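Nekance Bench Sorting Cell
Two arms, one table, modest ambitions

People ask whether a machine can do chores yet. The laundry remains yours. What the Nekance will attempt is the job everyone on a shop floor ducks: picking small parts out of a mixed tray and putting them in the right yellow bin. It does this at the speed of a man reading the newspaper, and it does not sigh.
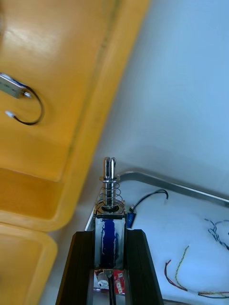
Plinis Automation, Small Parts Handling Group

A solenoid is the easy case. It has flat metal sides and keeps its shape when squeezed. Our standard fingers take it upright by the body, and the lead goes wherever the lead likes. Archana Tyagi's setup notes ask you to allow for that before placing one near its neighbors.

Wire is the hard case. A child of four can pick up a cable without a thought. The Nekance thinks about it for 11 seconds, 22 if the wires are twisted together, and on a tangle it may still ask for a person.
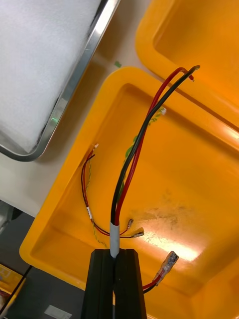
Red and black leads gripped at the sleeve, with a harness in the tray below.

Grip near the sleeve where there is one. Thin loose strands are supported "with supervision," a phrase Naveen Bajpai in sales would like printed smaller.
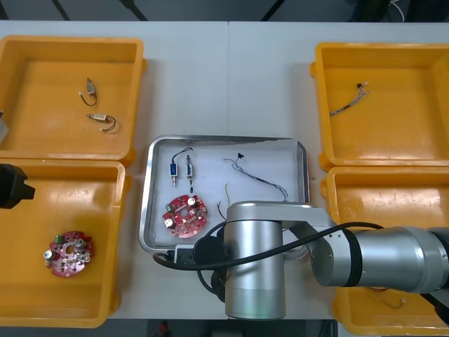
Table layout: steel tray in the center, two bins to a side.

What you get
Main arm and second arm
Parallel gripper fingers, black
Steel tray and four yellow bins
Setup guide, 34 pages, of which you will read the first

What it won't do
Untangle a drawer of chargers
Sweep up what it drops
Dishes

Orders and demo visits: ask for Neelam Shakya. The next batch ships in June.

Page updated May 25, 2018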